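Handout 4: Keeping Vegetables Through the Winter
Pergate Evening Course in Household History

Welcome back, and thank you for being so patient with the heating last time. Tonight we get to my favorite subject, the root cellar, and I'll try hard not to run over (I always say that).

Before refrigerators, a family ate in February whatever it had managed to keep from October. Carrots went into damp sand, onions hung somewhere dry, and cabbages were often buried upside down in a trench.
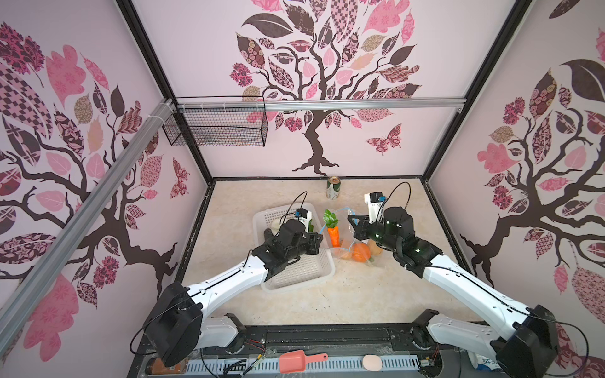

Dampness matters as much as cold, and the old household guides fuss over it endlessly. Carrots shrivel in dry air, while onions sprout or rot if the air is too moist, so a careful household kept 2 separate spots for them. 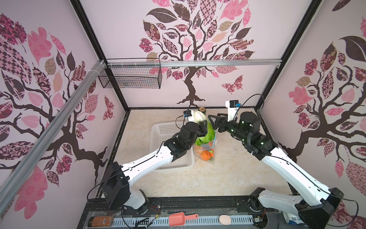 Why did so many cellars face north?
The door stayed out of the sun, and the ground around it warmed more slowly in spring, so the food lasted a few weeks longer.

Pumpkins and other winter squash are the odd ones out. They like a warmer, drier place, and plenty of families simply slid them under a bed!
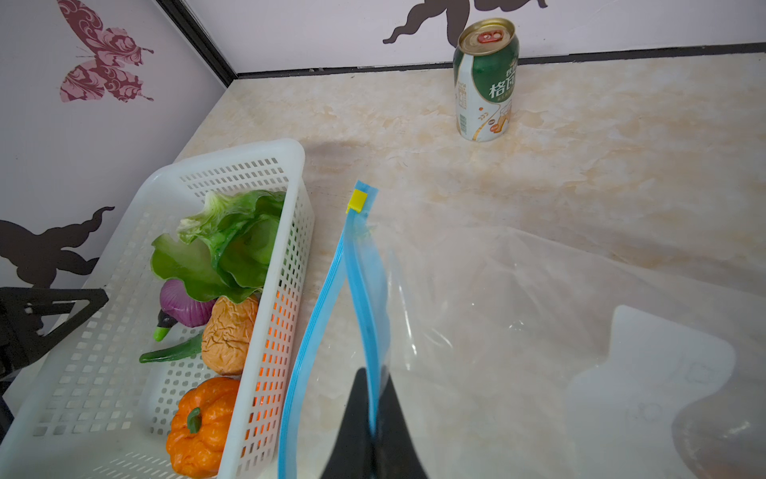 Photo: Zosar / Pamell

For next time, please read the chapter on salting and pickling, and if you have an old family recipe for either one, do bring it along, stains and all. We'll start with brine.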